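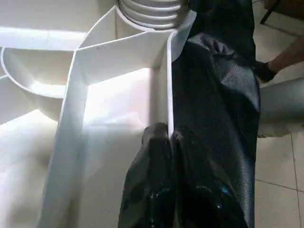
水曜 Tirncombe作業ノート(手首カメラの認識と把持計画まわり)

午前中は露出の話だけで終わってしまいました。先週から白い部品の輪郭が出たり消えたりする件で、てっきりセグメンテーション側の重みを差し替えた影響だと思い込んでいたのですが、ログをさかのぼってみると重みを戻しても同じように消えています。となると入力側です。自動露出が黒いものに引っ張られて明るくなり、白い面がまとめて飛んでしまう。分かってしまえばよくある話なのに、二日も別のところを掘っていました。

まずNurnau(うちの記録再生ツール)に、フレームごとの露出値と、飽和した画素の割合を一緒に書き出すようにしました。以前は画像と関節角しか残していなかったので、あとから疑いようがなかったんですね。再生画面の下の帯に細い線で出るようにしてあります。色はとりあえず橙。見づらかったら誰か変えてください。

つづいて測光範囲。画面全体の平均をやめて、把持候補の投影範囲だけで測るように変更。候補がまだ無いときは前フレームの範囲を少し広げて使い回します。再生にかけた616フレームのうち、輪郭が途切れたのは変更前が89、変更後が6でした。うれしくて思わず隣の席のRonaldo Pimentelさんに見せに行ったら、「残りの6は連続してる?」と真っ先に聞かれまして、見直すとそのとおり、全部続きのフレームでした。手首が大きく回る区間で、投影範囲の更新が一拍遅れています。さすがです。時刻合わせは露光の開始ではなく中央にそろえるべき、との助言もいただいたので、明日やります。

昼をはさんで、把持姿勢の推定。円筒のあてはめは軸の向きさえ決まればだいぶ楽になるのですが、その軸が、指で下のほうが隠れたとたんにふらつきます。とくに指先の布のしわを輪郭の一部として拾ってしまうと、数度傾いた軸を自信満々で返してくるのが困りものです。

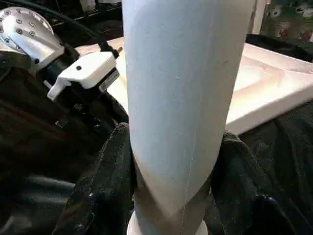 そこで、指の領域はモデルから作ったマスクで先に抜いてしまい、左右の輪郭線だけを残して軸を求めることにしました。カバーのぶん指が太るので、マスクは少し膨らませておきます。膨らませすぎると今度は対象の縁を削るので、ここの値は設定ファイルに出しました。コードの中に数字を埋めるのはもうやめたいです(自戒)。

表面の斜めの境目を縁と間違える件は、左右の線がほぼ平行かどうかの検査を足したら、手元の記録では出なくなりました。先すぼまりに写る角度だと正しい組まで落としかねないので、平行の判定は画像上ではなく、奥行きを戻したあとの座標でやっています。最初は横着して画像上でやって、きれいに全部落としました。

計画のほうはBatistaの更新を取り込みました。衝突判定の余裕を区間ごとに変えられるようになったのが大きくて、移動中は広め、つかむ直前だけ狭め、という書き方が素直にできます。これまでは余裕を一律に広くとっていて、近づく最後のところで「経路なし」が返り、こちらで場当たりの直線移動を足していたのでした。その直線移動の関数、今日ようやく消せました。79行。さようなら。

気になっているのは、区間の切り替わりで速度がわずかに跳ねること。Kornicoのコントローラ側で補間が二重にかかっている気がしますが、まだ裏は取れていません。計画側の補間を切って比べるのがいちばん早そうです。

夕方、指を開いたまま手前で止めて視野を確認する待機状態を状態遷移に足しました。ここで認識が安定するまで待ち、時間切れなら一つ前の姿勢に戻ります。戻る回数には上限を付けたので、延々と行ったり来たりはしないはずです。

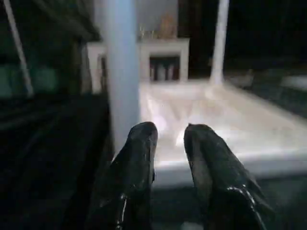 待機状態のあいだ、手首カメラの露出は固定するのですか?

待機に入った直後は自動のままで、値が落ち着いた時点で固定します。固定はつかみ終わるまで保ち、一つ前の姿勢に戻ったときだけ解除します。解除の処理は状態遷移の出口に書いてあるので、別の場所から露出を触らないようお願いします。

明日の分、忘れそうなので書いておきます。
・時刻合わせを露光の中央にそろえて、同じ616フレームで再生し直す
・マスクの膨らみを三通りで比較。結果はNurnauの共有フォルダへ
・補間の件、速度の記録を取ってからKornicoに問い合わせ
・奥のものが候補に上がってくるときがあるので、奥行きの上限をもう一度見る

最後の項目は今日もやりかけたのですが、上限を下げたら手前の台の縁まで欠けてしまい、元に戻してあります。ブランチは残しました。名前が適当ですみません。

ノート内を検索 キーワードを入力 検索

お問い合わせ:Tirncombe 作業ノート係 © Tirncombe 無断転載はご遠慮ください ページの先頭へ戻る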